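Toys at the Spring Swap, Room 2

Welcome to our small gallery page. On Monday we opened the tables again for the toy swap. I write English as my second language, so please be patient.

The swap is for building blocks, shape boards and simple puzzles. Everything gets a label with a number, so that we can find it back in the list. The small sets from Godelieve Stevens are under 702, and the bigger box that came from the Hepburn playgroup is under 790.
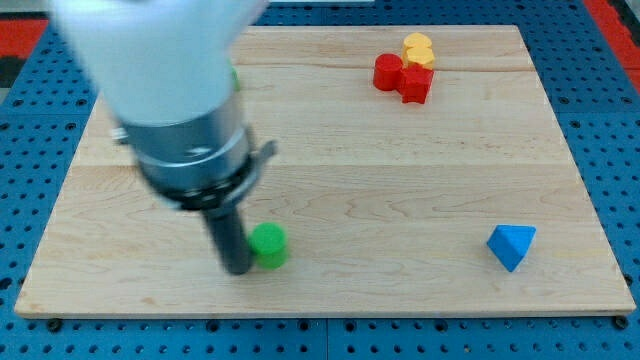
Most of the parents ask first for the blocks, and I understand it well. A child of two years can already stand a cylinder upright, and an older one will sort by colour or by shape without that you say anything. My own son always kept the reds together and was angry when his sister put a green one between them.

If you take a set home, please count the pieces before you leave and write the number on the card. Last time set 902 came back with one star too few, and we found it only in March, under the radiator.

Cleaning is simple: a damp cloth, a little soap, and then let them dry on a towel. Do not leave them in the water.

Questions about a set you can send to Els Aerts, or ask her at the door in the morning before ten. More pictures will follow when I have sorted them.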